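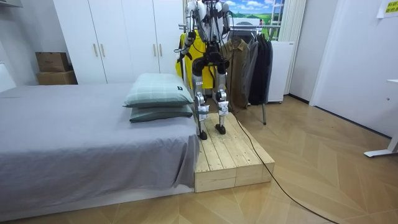 机器人站在床尾的木台上，身后的衣架上挂着几件衣服。

分类：常见问题 / 遥操作示范 / 家务任务

手把手教机器人收拾衣服：新示范员常问的问题

整理：Anel Molefe
更新于2021年3月5日

大家好，欢迎来到Garham项目的常见问题页。我负责带新来的示范员，平时收到的邮件里，有好些问题是反复出现的，有的我在走廊里答过一遍，在茶水间又答过一遍，回到座位上发现邮箱里还躺着同一个问题（一点也不嫌烦，真的，我自己刚来的时候问得比谁都多）。Fatima Msimang劝了我很久，让我把这些写下来放到网上，于是就有了这一页。写得有点长，您挑自己关心的看就好，不必从头读到尾。

一、刚开始的时候

“示范”到底要做些什么？

简单说，就是您来做动作，机器人跟着做，我们把整个过程录下来，以后拿去训练它自己做。眼下我们主要在做卧室里的活儿：把衣服从衣架上取下来、放到床上、理一理、再挂回去，诸如此类。听上去很平常，可是换成隔着一套遥控设备去做，您会发现自己每天早上随手就完成的事情里藏着好多小步骤。怎么捏住衣架，手腕先转还是后转，另一只手该等在哪里，这些平时根本不会去想的东西，在这里都得慢慢想一遍。

我们用两种办法。一种是遥控，您戴好手套和头显，通过Liapis把手上的动作传过去；另一种是直接扶着机器人的手臂走一遍，我们内部叫“牵手”。大多数衣物任务用的是遥控，牵手主要留给开场的姿势和一些很短的动作。

我没有任何机器人方面的经验，能来吗？

当然欢迎！我们现在的示范员里有做过裁缝的，有教过钢琴的，还有一位从前在干洗店工作了很多年，她抖衣服的手法漂亮极了，大家都偷偷在学。会不会写程序没有关系，软件那边有Siamak Karimi和他的同事管着。我们更看重的是手稳、有耐心，还有愿意在做坏了之后平平静静地重来一遍。

要练多久才能正式录？

因人而异，我不太愿意给一个死的时间。通常的安排是先在模拟环境里熟悉手感，然后在旁边有人陪着的情况下碰真机，最后由Krisztina Halász看您完整做3遍同一个任务，她觉得动作连贯了，就会给您开正式录制的权限。她看得很细，话不多，请不要因为她皱眉就紧张，她看什么都皱眉，看菜单也是。

左手和右手都要用吗？我是左撇子。

两只手都要用，而且最好两只手都练到差不多的程度。左撇子完全没有问题，我们甚至很高兴有左撇子加入，如果所有的录像都是右手抓、左手闲着，机器人学出来也会是这个样子。任务单上有时会写明用哪只手去拿衣架，有时会写“自选”，写了自选的时候，就请按您自己最顺的来，千万不要为了配合别人的录像去改。

二、动手的时候

从哪里开始一次录制？

请先让机器人回到起始姿势：两臂放下，双脚站稳，身体不要歪。然后在Prulla的面板上选任务编号，核对一下床上和衣架上的东西是不是跟任务单一致，再按开始。很多人会跳过核对这一步，录完才发现该挂着的衣服还躺在床上，那一条就只好作废了，挺可惜的。

按下开始之后，请停一小会儿再动。这段安静的开头在后期对齐数据的时候很有用处，Siamak每次看到一开录就冲出去的片段都要叹气。

机器人旁边的线怎么办？

走路时请绕开地上的线，不要跨，更不要踢到一边去。线留得松一些，它转身或者抬手的时候才有余地。如果您觉得线的位置挡了路，请先暂停，叫现场的同事过来挪，不要自己在遥控状态下一只手还戴着手套就弯腰去拉。我知道这很有诱惑力，我自己就干过一次，结果机器人跟着我一起朝下伸手，把Eilidh Morrison吓得不轻。
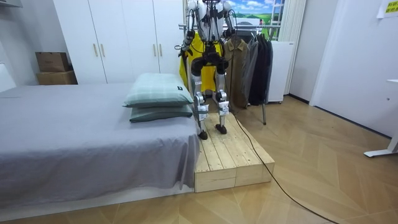

遥控的时候，动作要放多慢？

比您平时在家慢一半左右比较合适。太快了手指跟不上，衣架容易滑掉；太慢了也不好，中间会出现很多停顿，机器人会把停顿也一起学进去。您可以在心里哼一首慢歌，跟着节拍走，我们有好几位示范员都是这么做的。

衣服滑掉了，要不要停下来重录？

先别急着停。如果衣服还在机器人够得着的地方，请把它捡起来，接着做完，然后在备注里选“中途失误后恢复”。这样的片段对我们来说很宝贵，机器人以后自己做的时候一定也会掉东西，它得见过人是怎么补救的。要是衣服掉到了够不着的地方，那就让手臂慢慢回到起始姿势，再按结束，备注里选“未完成”。未完成的也请不要删！

唯独一种情况要立刻停：手臂碰到了床架、墙或者衣架杆，并且您感觉到它在用力顶着。这时请直接踩脚下的停止踏板，不用先想清楚是怎么回事。踩错了也没人会怪您，重新启动只是多花一点时间而已。

为什么总是拿衣架来练？

衣架是个很好的老师。它硬，衣服软，两样东西连在一起，您一动衣架，衣服就会按自己的心思乱跑。抓住衣架的同时还要照顾到领口，不能让布料缠进手指里，另一只手又得随时准备去托一下。学会了这一套，再去做叠毛巾、铺枕套，您会觉得轻松不少。另外，衣架的形状在各家各户都差不多，教会了比较容易搬到别的房间去用。

滑溜溜的料子有什么窍门？

有的。第一，抓衣架的肩部，比抓布料可靠得多。第二，放到床上的时候先让下摆着床，再把衣架慢慢放平，料子就不会一下子全滑到一边。第三条是那位干洗店的同事教的：放下之前手腕朝里轻轻转一点，领口会自己张开。我试了很久才找到感觉，您多给自己一点时间。

我从头显里看到的，和站在旁边看到的，差别大吗？

差别很大，头几回几乎人人都会不习惯。站在旁边，您能看到整个人形、脚下和周围的距离；从机器人自己的视角看出去，眼前主要是床面和两只手，脚在哪里基本看不到。建议您在戴上头显之前，先绕着床走一圈，把床沿、衣架和墙的位置记在心里。新人最常犯的错，是以为手离床面还远着，结果手指已经戳进床单里去了。

解决办法也很朴素：看影子，看手指和布料褶子之间的关系，慢慢往下放。练上几天，眼睛就会自己学会估距离。
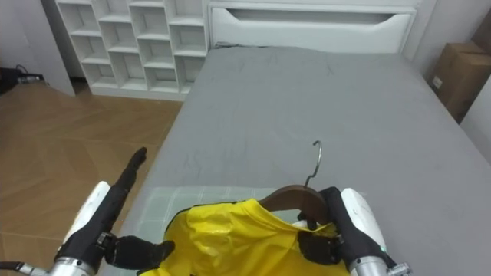
三、录完之后

录像会存到哪里，谁能看到？

录好的片段先存在房间里的主机上，当晚由Prulla自动整理，再传到Plilgate那边的服务器。能看到的人只有项目组成员和您自己。画面里录的是机器人和房间，声音我们不录，所以您哼歌也好，自言自语也好，尽管放心。您如果想看自己的片段，登录之后点“我的录制”就行，我很鼓励大家回头看看，常常能发现自己没注意到的小习惯，比如总是先抬一下肘。

一共要录多少条才够？

这个问题几乎每个人都会问，我只能说，够不够要看机器人学得怎么样。目前衣物这一组的计划是最多2,000条，到上个月底已经收进来287条，其中208条通过了检查，可以直接用于训练。剩下的里面有一部分是开头没对齐，有一部分是任务编号选错了，Fatima正在一条条地看，能救回来的她都会救。

我的片段没通过，是不是做得不好？

请千万别这么想。没通过的原因五花八门，很多跟动作本身没有半点关系：可能是手套的信号断了一下，可能是摄像头被人碰歪了，也可能是床上多了一样任务单里没有的东西。每一条没通过的片段后面都附有说明，看不懂的话写信问我，我来给您翻译成人话。如果连着好几条都是同一个原因，Krisztina会主动来找您聊聊，一起坐下来看一遍录像，多半几分钟就能找到症结。

床上和衣架上的东西每次都要摆得一模一样吗？

任务单上写“固定”的，请照着参考图摆；写“随意”的，请真的随意一点。人很奇怪，越是叫他随意，他越会摆得整整齐齐。枕头可以斜一点，床单上有褶子就让它有褶子，衣服朝哪个方向都行。机器人将来去的是别人的家，别人的家不会按我们的参考图来收拾。

四、身体和时间安排

一次要戴多久的设备？会头晕吗？

每录一段就请摘下来歇一歇，喝口水，看看窗外或者远处。有些人刚开始会有点晕，尤其是机器人转头的时候，过几天通常会好很多。如果一直不舒服，请告诉我们，您可以改做牵手示范，或者去帮忙摆放和核对，这些活儿同样缺人。晕着硬撑是最不划算的，动作会变形，您也难受。

肩膀酸怎么办？

遥控时手臂一直悬着，酸是正常的，疼就不正常了。请把椅子调到手肘能自然垂下的高度，需要站着做的任务，两段之间放下手臂甩一甩。Eilidh以前学过理疗，她写了一张很实用的拉伸说明，贴在休息室里，您照着做就好，做得不标准也没有关系，她会热心地来纠正您的。

下一期什么时候开始招人？

计划在5月。届时会加上厨房和玄关的任务，衣物组也会继续。报名表开放后会放在本站首页，我也会给留过邮箱的朋友们单独写信。已经参加过的示范员不用重新考核，只要来熟悉一下新的手套就可以了，新手套的拇指灵活了许多，大家试过都说喜欢。

还有别的问题？写信给我就好，长一点短一点都行，我回得不算快，但每一封都会回。

读者留言（4）

小满：
看完就去报名了！请问戴眼镜的能用头显吗？我度数挺深的，摘了基本什么都看不清。

Anel Molefe 回复 小满：
可以的，头显里面留了放眼镜的空间，镜框特别宽的话会有一点挤。来的时候跟现场的同事说一声，他们会帮您换一个宽一些的面罩。

老周在路上：
“先让下摆着床”这条太有用了，我之前老是把衣架先放平，衣服滑得到处都是。另外想提个小建议，Prulla面板上“未完成”和“结束”两个按钮挨得太近，戴着手套很容易点错。

纸飞机：
请问牵手示范的时候，手臂会不会很重？我力气不大，有点担心扶不动。

联系我们 | 示范员登录 | © 2021 Garham项目组 保留所有权利 | 返回顶部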